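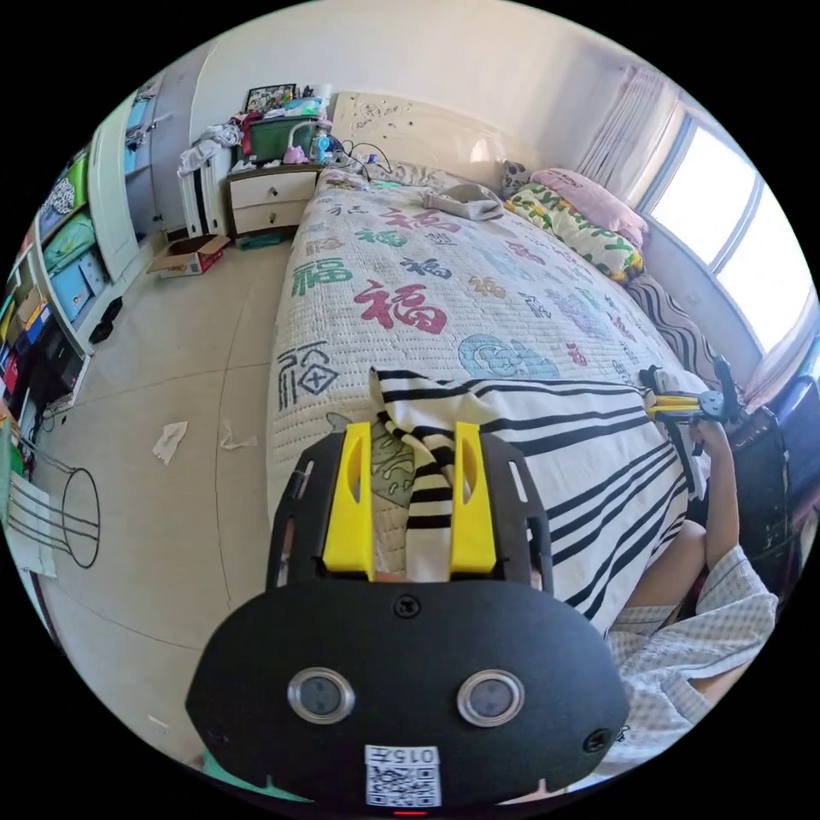
Notebook, June, bench 2, started 7:40 a.m.

Natural dye trials, weld and madder on cotton

Back to the yellows! I have been putting this off since the Dromville batch came out the color of weak tea, but the new weld arrived from Wiltedcombe and it smells wonderful (like hay with a bit of honey in it), so I cleared the morning.

Scoured the cotton overnight in soda ash. Rinse water was still brown on the first change and clear by the third, so I think the earlier batches were simply never clean enough. Writing that down in large letters on the shelf above the sink as well. Everybody blames the mordant first and I did too.

Mordant: aluminum acetate, mixed fresh, same strength as last time. Skeins 1 to 4 went in together. I left skein 5 out on purpose as a plain control and then nearly threw it in anyway, so it now hangs on the far hook with a red tag. Please leave the tag on it.

Weld pot, 9:15

Chopped the stalks short this time, leaves and all. Soaked in warm water, then brought up slowly over an hour. Kept it under a simmer because the last pot boiled and went khaki. Added a pinch of chalk and the liquor jumped from straw to a real shouting yellow in the time it took me to find the spoon. I love this step, I could do it all day.

Two skeins in for an hour, turned every few minutes. First one came out lemon and very even. Second has a pale band where the tie was too tight. Figure-eight ties from now on, and loose ones.

Madder pot, 11:00

Used the Sang ground root, 3 years old according to the jar, and I had my doubts. No need! Held it low (the big thermometer reads high, so trust the little one) and got a brick red that leans orange. Our tap water is soft, which probably explains the orange. Want to try the same root with a bit more chalk and see if it pulls toward a true red.

The exhaust bath is still strong. Saved it in the lidded bucket. A second dip should give coral, and maybe a third will give that dusty pink we all liked on the sample card from Treser.

Overdye

Put one lemon skein through the madder exhaust for twenty minutes and got a soft apricot. Best thing on the line today by a long way. I cut a short length for the swatch book, page after the walnut browns, and wrote the recipe next to it straight away for once.

Iron dip on the other lemon skein, just a few seconds. It went olive, then darker olive, and I pulled it a bit late. Still handsome. For the next one, have the rinse bowl right beside the iron bowl and not across the room.

To do

Light test: strips of everything taped in the south window, half covered with card. Check at the end of the month.

Wash test on the apricot, plain soap, lukewarm.

Order more chalk, we are down to the dusty end of the bag.

Scale is drifting again. Weighed the same jar 3 times and got two different answers. New batteries before anyone weighs mordant on it.

Stopped at 2:30 with yellow thumbs. Madder bucket is under the bench with the lid on, please don't tip it out!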